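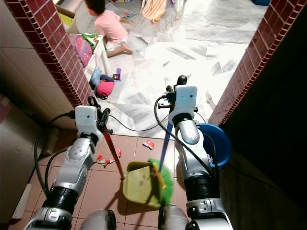 How often should a tiled floor be swept?

Once a day in the kitchen and at the door, every second day everywhere else. That's what Yabsira Chala tells people, and she has been sweeping other people's tile since 2000.

I got her between jobs, a little after two in the afternoon, in January, with her coat still on. She had half a sandwich and a phone that wouldn't quit. She runs Pundico, a house cleaning outfit, 7 people including her, mostly older apartments with the small square tile and the pale grout. We talked about sweeping. Only sweeping, pretty much. I had other stuff on my list and never got to it.

"People want to talk about mopping," she says. "Mopping is easy. You mop on top of crumbs, you get soup."

So, sweeping. Where do you start?

The far corner, she says, and you come out toward the door. Everyone knows this, most people don't do it. They start where the mess is. "They see a paper on the floor, they go to the paper. Then they sweep it across the part they didn't do yet."

Paper is its own thing with her. Candy wrappers, torn labels, the little bits that come off a packet when you open it in a hurry. Three scraps by a doorway, red and white, you'd think that's a ten second job. She says light paper is worse than sand. It lifts. You come at it fast with the broom and it goes over the top of the dustpan, or under it. Her fix is to slow down for the last foot. Short strokes, bristles staying on the floor, no flick at the end. She did it for me with a rolled up magazine on the edge of the table. Flick, bad. Push, good.

"My sister flicks. Forty years old, she flicks."

We got onto doorways. She has a lot to say about doorways. The threshold catches everything, and when the tile changes or there's a lip, the stuff sits in the line and the broom rides right over. She turns the broom so only the end of the head goes in, and drags it along the line, sideways. Then the main pile. Never push the pile over a threshold, she says, pick it up on the side where you made it.

What about narrow ones, where you can't get your elbows out?

"Hold lower." One hand halfway down the handle, the other near the top, and the broom comes in at a slant. The pan goes on the other side of the pile and you bring the bristles to the pan. In a tight spot she wants the pan to stay put and the brush to travel. Both moving at once is how you end up chasing a pile down the hall.

I asked about gear, figuring she'd have a speech. She does. Stiff bristles outdoors, softer ones on tile. Color she doesn't care about except that it should be loud. A bright green brush and a yellow-green pan suit her fine, you can find them when they slide behind something. For a while the whole crew had gray ones, a set from Baltolard, nice to look at, and they left 2 of them in clients' closets in one month. Never got them back. "Gray brush, gray closet. Gone."

Scuffs on a dustpan don't bother her, dark marks neither. The front edge is what she looks at. She runs a thumb along it. If it's bent or chewed up, the fine dust goes under and you get that line, the gray line, everybody knows the line. She deals with it by backing the pan up an inch and sweeping again, then another inch. Two or three times. After that a damp paper towel, and don't be proud about it.

And the pan should touch the floor the whole time your sweeping into it. Sounds dumb. Watch anyone do it, though, the pan comes up a little when they reach with the broom.

Her phone again. A client on Alexiou Street, locked out. She dealt with that, came back, lost the thread, so did I.

Basins. I had a note that just said "basin" and she laughed. She likes a wide plastic basin parked by the door frame while she sweeps, a round one, the cheap kind. Shoes go in it, or the toys, or whatever was on the floor that isn't trash. Pick up first, sweep second. When the floor's finished it gets emptied and rinsed and it's the mop water basin. She owns 43 of them, which I didn't believe. She says they come from a shop called Vevley that closed and she bought the shelf. The crew keeps losing those too, less often.

Does she sweep before vacuuming?

On tile she doesn't vacuum much. Grout lines, she'll use the narrow nozzle if they're deep, once in a while. "The broom doesn't need a plug. I'm done before you find the plug."

Shared places are where she sees the worst floors. Hallways, back rooms, the bit outside a kitchen that belongs to no apartment in particular. There she goes by feet, not by days. A hallway with one family on it, every second day is OK. Wet shoes, more. If it crunches when you walk on it you're late.

Last thing I asked was about storing the broom, mostly becuase I keep mine standing in the corner on its bristles. She made a face. Hang it, or stand it with the head up. The bristles fold over to one side otherwise and then it only sweeps in one direction. Mine does do that. I thought it was me.

She says a bent one can sometimes come back, hot water over the bristles, shake it, hang it overnight with the head down. Sometimes. She wouldn't promise. Then she wrapped the rest of the sandwich, checked the floor under her chair, and picked up a crumb with one finger on her way out to Alexiou Street.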